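The Case for the Small Task

Student robotics in this country is organized, to a large degree, around the spectacle. Machines climb, throw, push and collide, and the gymnasium fills with noise. The Prarow Schools Robotics League has run events of this kind for years, and its member schools owe it a great deal. It is the position of this essay, however, that the League should give equal standing to a much quieter event: the manipulation challenge, in which students write the program that lets an arm pick up a small object and set it down again in the right place.

The League introduced the challenge as a side event last season. Entries came from 19 schools, among them Jisthorpe and Clurnley, and the work was carried out entirely in simulation. It carried no points toward the season title. Several coaches have asked that it remain that way, on the grounds that it is difficult for an audience to follow and that it does not involve building anything. Both objections deserve a serious answer.

The first is partly correct. A gripper closing on a block does not bring a crowd to its feet. School competitions, however, exist first for the students who enter them, and audiences have learned to follow chess, debate and diving, all of which reward some explanation. A clear scoreboard and a capable announcer would go a long way. The League has never paid for either at this event.

The second objection rests on a narrow idea of what building means. A student who must bring two fingers down on either side of a cube has to decide how the arm will approach, how wide the fingers should open, how the wrist should turn and when to close. Each of those decisions can be wrong by a small amount, and small amounts matter. The Jisthorpe team kept a written log of its attempts through the winter, 416 in all, and the log reads as a record of engineering in the plainest sense. A change is made, the result is noted, and the next change is smaller.

There is also the matter of cost. A competition machine of the traditional kind requires a workshop, a parts budget and adults who are free on a Sunday. Clurnley has no workshop. Its students prepared in a library, on computers the school already owned, and they entered on the same terms as everyone else. When the League speaks of widening participation, it should consider that this event has already done so without any special program.

Critics have suggested that simulation is too clean to teach anything of use. The event as it was set last season does not bear this out. Blocks may rest at an angle, the light may fall unevenly across the table, and a shadow may confuse a program that relies on color alone. Students are expected to cope with all of it.
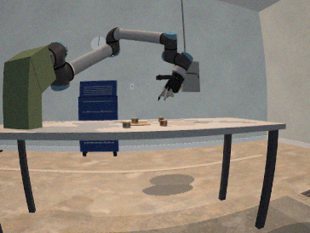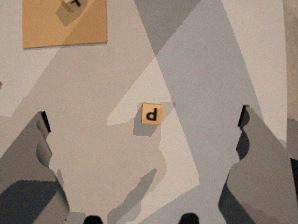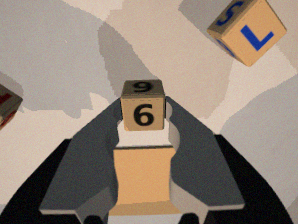

The arm over the table, and two closer views of the gripper and lettered or numbered blocks.

The rules themselves do need work. The present scoring sheet, borrowed from the Katayama Cup, rewards completed placements and very little else. A team whose program recovers from a poor grasp receives the same credit as a team whose program was never tested by one. The League should add a category for recovery, and it should require each team to submit its log with its code. Judges would then be able to see how a result was reached, and younger teams would have something to study in the following year.

The time limit should also be revised. Teams were given 29 minutes for a full session, including setup, and many used the greater part of it simply getting their software to load. Setup ought to be handled separately — before the clock starts — as it is in every other League event.

Finally, the challenge should count. A place among the 6 scored events would tell students that patient work is valued as highly as fast work, and it would give schools such as Clurnley a fair route to the title. The League is to set its calendar in September. Member schools that share this view should write to the League office before then, and coaches who remain doubtful are encouraged to sit through one full session beside a team before they vote.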